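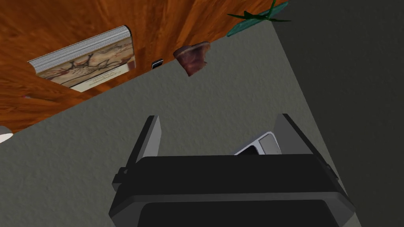 Looking After Art Prints at Home: Storing, Flattening, Framing and Hanging

November 2, 2018

Paper prints are cheap to buy and easy to ruin. Most of the damage I see on prints that come in to be framed was done at the kitchen table in the first half hour, before the print ever got near a wall. The tips below are the ones I give over the counter at Dosov, the small frame workshop I run, and they apply to giclee prints, posters, linocuts, screen prints and most other work on paper.

Getting a print out of the tube

Wash your hands and dry them fully. Hand lotion is worse than ordinary dirt, and it may not show until months later, when a yellow thumbprint comes up in the margin.

Clear a table bigger than the print and cover it with clean paper. Plain newsprint from a moving supply store is fine. Printed newspaper is not, as the ink rubs off.

Take the cap off one end and look inside before you pull anything. If the print is wrapped in tissue or a sheet of brown paper, put two fingers inside the roll, twist it gently so it tightens, and slide the whole bundle out. Pulling on the outer edge is how corners get torn. If the roll has opened up and is pressing hard against the tube, slit the cardboard lengthwise with a utility knife set to a very short blade, and peel it back.

Lift a print by two opposite corners and let it sag a little in the middle. Picking it up by one edge with one hand leaves a small half-moon dent in the paper, and those dents don't come out.

Flattening a curl

Unroll the print face up on the covered table. Lay a sheet of glassine or smooth acid-free tissue over it, then a piece of clean mat board or foam board, then some weight spread evenly. Leave it for 2 days. Heavy paper may need as many as 7.

Don't roll it backward to "cancel" the curl. Coated inkjet papers can crack on the surface when they are bent the wrong way, and you will see the crack as a fine white line in the dark areas.

Don't iron it. I have been told that a cool iron through a towel works, and I have also been shown the results. Some coatings soften with very little heat and the towel weave prints right into them.

If it still curls after a week, put it back under the board and wait. Dry winter air makes paper stubborn. A print that won't lie down in a heated apartment will often relax on its own in a more humid month.

Storing prints you haven't framed

Flat is best. A shallow drawer or a flat box is good, and an artist's portfolio kept lying down is nearly as good. Standing a portfolio on its edge for years lets everything inside slump and take on a bend.

Put a sheet of acid-free tissue between prints. Keep pencil drawings and pastels in their own folder.

Stay out of the attic, the garage and the basement. Under a bed in a room you use is a better spot than any of them, provided the box has a lid and isn't touching an outside wall or a heating vent.

Humidity should sit somewhere between 40 and 50 percent. A cheap hygrometer will tell you where you are. Steady matters more than perfect, so a closet that holds at 55 all year is a better place than a room that swings back and forth every time the heat comes on.

Label the box on the outside. Every time you go through the stack looking for one print, you handle all of them.

Choosing a frame

Measure the paper, then measure the image, and write both down. A print sold as 18 x 24 may mean the sheet or the picture, and sellers are not consistent about it.

If the artist signed in the bottom margin, decide now whether you want the signature showing. The mat window has to be cut larger to leave it visible, and it looks best with a little more space at the bottom than at the top and sides.

Buy a mat marked acid-free or, better, cotton rag. Ordinary mat board with a pulp core turns brown along the bevel and the brown moves into the paper. The same goes for the backing. Plain corrugated cardboard shouldn't touch the back of a print. If your frame came with a sheet of it, keep it as the outermost layer and put a proper backing board in front of it.

Keep the glass off the print. A mat does this for you. If you don't want a mat, use thin plastic spacers along the inside edge of the frame, under the lip where they won't be seen. Prints pressed against glass can stick to it, and a stuck print usually can't be saved.

For glazing, acrylic is lighter and safer for large pieces, children's rooms and anything that hangs over a bed. Glass scratches less and costs less at small sizes. Either can be bought with a UV filter. I use the filtered kind for anything with bright reds or pinks.

Attaching the print

Hinge it at the top edge only, with two short pieces of gummed linen or Japanese paper tape. The paper needs to move as the air changes. Taped on all four sides, it will ripple.

Never use masking tape, clear office tape, double-sided tape, rubber cement or spray glue. All of them stain or dry out, and removing them takes a layer of paper along.

Corner pockets are a good choice if you think you might swap prints in and out. You can fold them from strips of acid-free paper and tape the pockets to the backing, so that nothing sticks to the art at all.

Before you close up the back, turn the frame over and look at it under a strong light. There is always a hair. Use a rubber bulb blower or a clean dry paintbrush, check again, and then seal the back with brown paper or framer's tape to keep dust and small insects out.

Hanging

Hang the center of the picture at eye level for an average adult, which for most people means 57 to 60 inches from the floor. Over a sofa, go by the furniture instead and leave a hand's width or two between the top of the sofa back and the bottom of the frame.

Use two hooks, a few inches apart, for anything wider than your forearm is long. The frame stays level and each hook carries less.

Put felt or rubber bumpers on the bottom corners. They let air pass behind the frame and stop it from marking the paint.

Outside walls get cold and can sweat behind a frame. If you have no other wall, thicker bumpers help.

Keep prints out of direct sun, even with UV glazing. The filter slows fading down — it doesn't stop it. Walk through the room in the morning and again late in the day before you pick a wall, and remember that the sun comes in lower and reaches farther once you get into October. Bathrooms and the wall over the stove are for things you don't mind losing.

Cleaning

Dust the frame with a dry, soft brush. For the glazing, spray the cleaner on the cloth and never on the frame, as the liquid runs down behind the lip and wicks up into the mat. Acrylic needs a cleaner without ammonia and a microfiber cloth. Paper towels will scratch it.

If you find mold spots, take the print out of the frame, keep it apart from the others and let it air in a dry room. Don't wipe the spots. A paper conservator can tell you whether it's worth treating.

Take everything down once a year, check the wire and hooks, and look at the back paper for tears or small holes. Patch them with the same tape you sealed it with.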